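Ticket 3000: Folding station, left-hand gripper drops out when cloth is bunched up
Site: Windcombe
Opened: 13/07/2019
Status: open, waiting on Grarkitz

Me again, sorry! Same fault as on ticket 300, only now I can make it happen whenever I like. Pick up something flat and the left gripper is fine. Grab a crumpled bit of cloth and after 5 seconds or so the reading freezes, and I have to let go and start over. I've swapped the cable, restarted the Pinero box twice and tried the spare pair (no change, so I don't think it's the gripper).

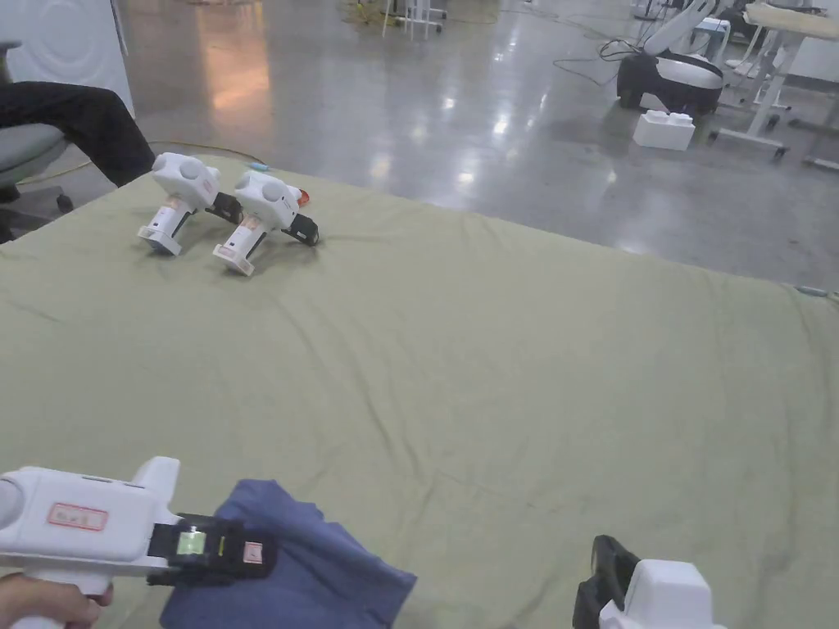
It matters more than it used to, because two of us on the folding side now spend our mornings showing the system how to do it and only the afternoons folding for real. I quite like it, my wrists certainly do, but every freeze means the whole go is thrown away and we still have to hit the day's number. Yesterday we lost 52 goes!! Could somebody please tell the planners that's the fault and we're not being slow?

Update: the support desk said to load the older Dalgleish settings. Done. Better on thin stuff, still freezes on anything thick or scrunched. Log attached.

Update 2: left it switched off over lunch and the first few goes after that were clean, then it was back. Could it be heat? I'll leave it set up as it is until I hear from you.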